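**Wedge fingers vs. the soft pads for boxy stuff, what are you all running?**

**cordero_c**

OK so I've been going back and forth on this for most of March and I need outside opinions. Crescencio here, some of you know me from the cable strain relief thread. I've got a single arm over my desk and two sets of fingers for the same gripper: the stock black wedge ones, and a pair of Hivetti soft pads I bought used. Controller is a Flivus, teleop with a gamepad when I'm collecting, policy running off the desktop the rest of the time.

The thing I can't decide is whether to re-record everything with the soft pads. I have 279 episodes on the wedges. That is a LOT of evenings to throw out (my wrists say no). But the pads are so much nicer on fabric and laces, and I keep drifting toward clothing and shoe type objects.

Anybody made this switch halfway through and lived?

**tinplate_annie**

Made the switch, regretted it, switched back. Soft pads are lovely until you have to get down between an object and the wall of whatever it's sitting in. They're fat! You lose all that clearance. With a wedge you can poke the tip in first and then close.

What camera are you on? The finger shape matters a lot less to me than whether the wrist cam can see the tips.

**cordero_c**

Wrist cam is a Cernora, the cheap one, plus a second camera looking across the desk. The wrist one sees both tips fine but it smears when I move fast, and if the daylight is strong the wood goes all pink and washed out.

**boxjockey**

Going to disagree with Annie. The fat pad thing is a tuning problem. I printed a slimmer backing for mine on a 3 mm base and they fit anywhere the wedges did. And you don't have to throw the old episodes out, just mix them. My policy coped with both.

**tinplate_annie**

"Coped" is doing a lot of work there. What was your success rate on the mixed set?

**boxjockey**

Fine, it was worse for the first 42 new episodes and then it caught up. I still say that's cheaper than starting over. I also wasn't doing laces.

**mudlark_rob**

Lurker popping in. Before anybody swaps fingers I'd lock the exposure on that Cernora. Mine was hunting like crazy on auto and I blamed the gripper for weeks. Set it by hand, set the white balance by hand, then compare. Otherwise you're testing the weather.

Also which driver? The one called Song drops frames for me if the side camera is on the same hub.

**cordero_c**

Yep, Song driver, and yep, same hub, ugh. I'll split them tonight. That might be half the smearing right there.

Grabbed a few from the wedge setup so you can see what kind of clearance I'm talking about. First one is the wrist view, the other two are from the desk side:
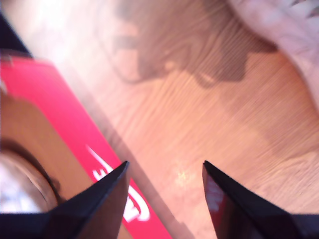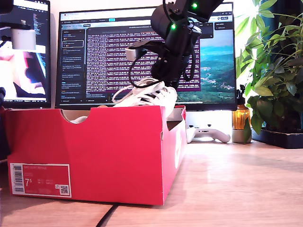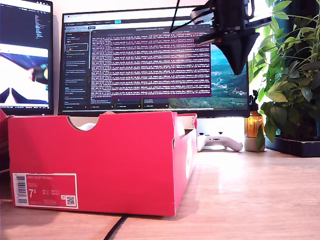

So my plan for now is to stay on the wedges until the camera stuff is sorted, then do a small batch with the pads and mix them in the way boxjockey did. If the mixed policy is garbage I'll have lost a weekend and I can live with that. I like the skinny backing idea too, would you share the file?

**boxjockey**

Sure, I'll put it up after dinner. Print it in something stiff. I did the first one in flexible filament because I wasn't thinking and it folded like a taco.

**tinplate_annie**

I still think you'll end up back on the wedges! But if you're going to try it, keep the object and the box placement the same for both batches. And tag the episodes by finger type when you record. I didn't, and I spent a miserable evening scrubbing through video trying to tell which was which.

**cordero_c**

Oh good call on the tags. Mine are only numbered right now. Is there a field for it in the Flivus recorder or do I stick it in the name?

**mudlark_rob**

There's a notes field but it doesn't export, at least not in build 1312. Put it in the name.

**boxjockey**

Seconding the name. Also, are you closing on position or on force? With soft pads you really want force, otherwise you end up squashing the pad and the gripper thinks it's done.

**cordero_c**

Position, because that's what the gamepad trigger was mapped to out of the box and I never touched it. I've only ever used the force setting once and it made the fingers chatter.

**tinplate_annie**

Chatter is usually the gain. Drop it by half and creep back up. And do that with the wedges on first so you're only changing one thing at a time.

**cordero_c**

Alright, order of business: split the hub, lock the exposure, sort out force mode on the wedges, THEN pads. I'll post numbers for both sets once I have them. Boxjockey, send me that file whenever and I'll get it on the printer overnight.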